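Notebook, Starkuvine disassembly bench
July, started 8:40 am

Going in doubtful, so writing that down first. The plan Zodwa circulated says we want demonstrations of processor handling in an opened desktop tower, teleoperated, with the fixture plate on the left of the bench. The target is 153 for this configuration. I still don't see where that number comes from. I asked Themis and he said it was what fit in the schedule, which at least is an answer.

My real worry is variety. Same tower, same side down, same plate in the same spot. A policy trained on that will learn where the socket is on our bench and very little about sockets.

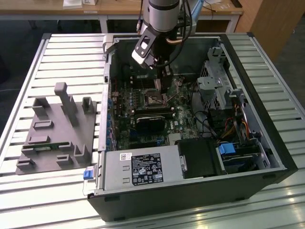

Le Roux Miltmont / Manipulation Data Group / Bench notes

Approach height. Senan comes in from high and drops straight down over the board. Karabo comes in lower and corrects sideways over the memory slots. Both count as good under the current labels, and I doubt the model will be grateful for the mix. Last month's Vimerlow run had the same problem: two operators, two habits, and the policy split the difference and hit the retention bracket. Wian thinks that was calibration. Could be. He hasn't shown me the calibration log, though, and I have asked more than once.

Suggested we tag every episode with operator initials. Zodwa agreed, so from now on it goes in the notes field until somebody adds a proper one.

9:55 am. Pauses. Operators hover over the socket while they make up their minds, and the recorder keeps going. I'd trim these. Themis wants them left in, on the theory that hesitation near a delicate part is information.

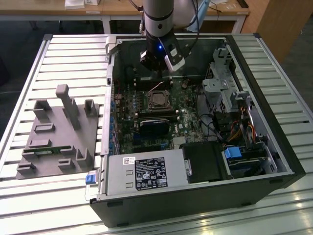 My counterargument is that the arm isn't hesitating because of anything it sensed. The person on the controls is squinting at a monitor. If we leave that in, we teach it to stop over the board for no reason it has access to. We agreed to keep the raw files and make a trimmed copy, so both of us can be wrong at our own expense. Somebody has to write the trimming script and I have a feeling about who.

Also: the success label is one checkbox, filled in by whoever was driving. I'm not accusing anyone. But I reviewed 75 of the older episodes and disagreed with the checkbox on 8, mostly a chip let go crooked and marked as fine. That's too many for a label we plan to filter on. Second person to label from the video, please, without seeing the first answer.

Things to settle before the next block:
1. Shift the tower between episodes. Even a few centimeters would help. Wian objects that the plate has to be re-registered each time. Then we re-register it.
2. Check what the side cameras really give us once the gripper is down over the socket. From where they are, the hand covers a good part of what matters. I suspect the wrist view is doing all the work and we are paying storage for the rest.

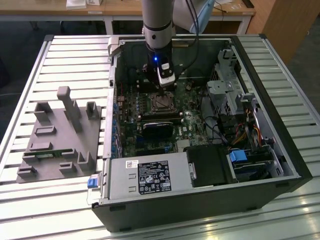 3. Failures. Right now the bad ones get deleted on the spot. Stop doing that. A slipped grasp and the recovery after it is worth more to me than another clean one. Karabo has been deleting because the old instructions say to, so the instructions need changing. Zodwa has the document.

4. Decide what ends an episode. Senan stops recording when the fingers open, Karabo after the arm is back up. Pick one. I vote for arm back up.

11:20 am. Spent a while on wrist footage only, sound off, no notes field, trying to judge each grasp cold. It's better than I expected, and I'll say so. With the chip between the fingers you can see both sides of the grip and the open socket behind it, and I could usually tell how square the grasp was. What I could not judge is force. Nothing in the current record has it. Themis says the finger current is a decent stand-in. I'd like to see that plotted against something before it goes in a slide.
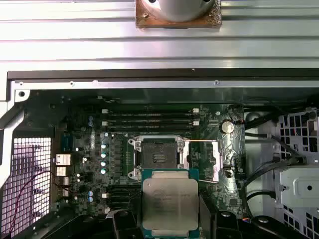 Miltmont, July

Picking this up after lunch. Talked it over with Zodwa. She'll hold the total where it is but split it across more tower positions, and operators swap halfway through each. Fine by me. I would take fewer episodes and more positions, and told her that too.

Wian has found the calibration log. It covers 2 of the Vimerlow sessions and skips the one I was asking about.

To do: trimming script (me, as predicted), blind relabeling (Senan and Karabo on each other's episodes), finger current plots (Themis). Hold off on training until the relabeling is in. I know there's a slot reserved on the cluster. It can go to someone else.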